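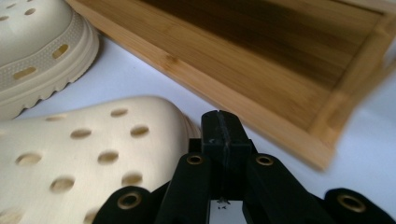
Page last updated: 12 October 2024

Equipment review: Gorari fixed-height issue table
Prositz District Health Service, Linen and Uniform Services

Summary
The Gorari is a free-standing table sold for stores, mailrooms and light assembly. It was purchased for the uniform room at the Prositz site to replace two folding tables that had reached the end of their service life. It has been in daily use since May. This review is published for managers of other sites who may be considering the same purchase, and should be read together with the service's furniture purchasing procedure.

The table is recommended for issue counters and sorting rooms. It is not recommended for sewing or for any task carried out seated for long periods.

Cost and supply
The table was supplied by Kravchuk at $1,430 including GST. Delivery to a ground-floor dock is included in that price. Delivery beyond the dock is charged separately and should be confirmed in writing when the order is placed, as the quotation issued to this site did not mention it.

The optional undershelf was not purchased. Sites without wall shelving should include it in the original order, as the legs are drilled at the factory and the shelf cannot be retrofitted.

Assembly
The table arrives in two cartons. Assembly requires two people and a hex key, which is supplied. The printed instructions are adequate except for the rear brace, which is drawn the wrong way round in the second diagram. Fitted as drawn, the brace fouls the cable tray. The supplier has been notified and has advised that a corrected sheet will be issued.

The feet adjust individually. The floor of the uniform room falls slightly towards a drain, and the adjustment was sufficient to bring the table level without packing.

Use at the issue counter
Staff collect tunics, trousers, scrub caps and footwear from the counter, sign the register and return items for exchange. Peak demand falls at the start of each intake, when complete sets are laid out by size before new employees arrive. The top is deep enough, at 600 mm, for a folded set and a pair of shoes to be placed one behind the other with the register alongside. The folding tables did not allow this, and sets were frequently stacked and mixed.

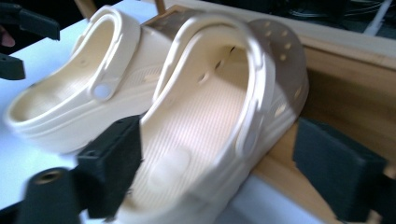

Foam clogs on the white tabletop.

The rated load is 100 kg, evenly distributed. A full delivery of trousers in cartons can approach this figure, and the service's instruction is that cartons are opened on the trolley and not on the table. Under ordinary loads the table is steady. Some sideways movement can be felt when a person leans on a corner, and it becomes more noticeable if the brace fixings are not retightened after the first month.

The front edge is rounded and has not caught on knitted garments. The corners are squarer than the catalogue drawing suggests. In a narrow room they should be kept clear of the path to the door.

Height
The table is fixed at standing height. Most staff found it comfortable for folding and issuing. Shorter employees reported strain in the shoulders when sorting for more than an hour, and a platform has been provided on request. Sites with a varied workforce should consider the adjustable model in the same range, the Skakow, although it was not assessed for this review and its price is considerably higher.

Cleaning and wear
The top is wiped down at the end of each shift with neutral detergent and, where footwear has been returned, with the approved disinfectant. No staining or lifting has been recorded. Ballpoint ink is removed with detergent if treated the same day. Marks left by rubber soles need more effort, and abrasive pads should not be used on them - the manufacturer excludes scratching from the warranty.

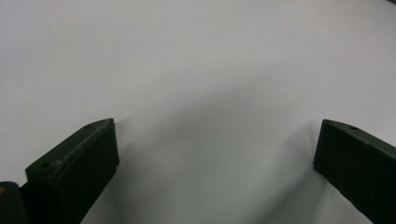 Plain, smooth surface, light grey-white.

The pale colour assists in checking garments for loose threads and stains. Under the overhead fittings in the uniform room it also produces some glare in the afternoon, which was reduced by lowering the blind.

Warranty and spare parts
The warranty covers the frame and feet only. Replacement feet are sold in packs of 50, a quantity no single site is likely to need, and requests for feet should be directed to the Linen and Uniform Services office, where one pack is held in stock for all sites.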